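Flindora Home Tasks: Data Collection FAQ
Last updated February 18, 2025
Maintained by Katia Mancuso and Chandrasekhar Sundaram

What counts as one episode?

One attempt at one task, from the start signal to the stop signal. The bedroom set has two tasks: "clothes to basket" and "smooth the sheet". Do not combine them in a single recording. If you finish early, stop early. Idle time at the end of an episode teaches the policy to wait.

How should the room be set before a clothes-to-basket episode?

Put the basket on the floor within reach of the bed, empty, with its open side up. Drop the garment on the sheet from waist height and leave it as it lands. Do not fold it or turn the label toward the camera. The sheet can hang unevenly over the base.
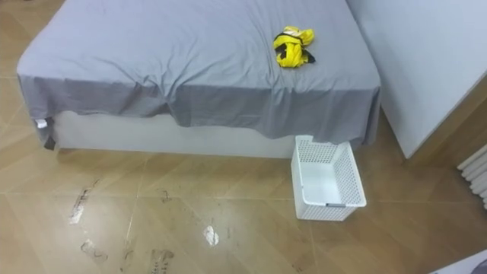
Move the basket and the garment between episodes. Three episodes in a row with the same layout will be flagged at review, and the third is usually dropped. Small shifts are enough for the basket – a hand's width, or a change of angle. The garment needs to be picked up and dropped again.

Do I have to clean the floor first?

No. Marks and glare on the tiles are left alone. Remove only objects that could catch a wheel or a foot.

How long should an episode be?

The upper limit is 110 seconds. Anything longer is rejected at upload. Most good sheet episodes end well before that.

Why is the sheet task recorded with so many wrinkles?

The policy needs to see hard starting states. Early sets from the Cleltier apartment began with nearly flat sheets, and the model learned to make one short pass and quit. Pull the fabric toward the middle of the mattress before you start and let the creases run where they want. Keep the hand low over the sheet on approach, and pause there briefly before contact so the labelers can mark the phase change.
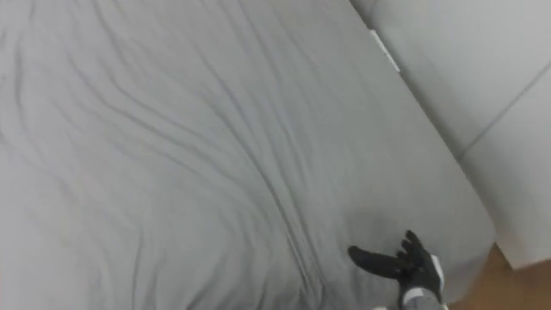

Sheet task: right-side approach, palm down, over a wrinkled fitted sheet.

Should I delete failed attempts?

No. Tag them "fail" and upload them. Failed episodes are kept out of imitation training but are used for the success classifier. Delete a recording only if a person walked through the room or the head camera stream dropped.

What if I correct a mistake partway through?

Keep going and tag the episode "recovery". Recoveries are wanted. The target for each operator is 30 per task.

Who reviews the episodes?

Agata Costa reviews clothes-to-basket, Wanpen Chuensuk reviews the sheet task. Comments appear in the Wellance queue under your operator ID. Disputed tags go to Katia.

Can I change the lighting?

Yes, between episodes only. Log the change in the notes field.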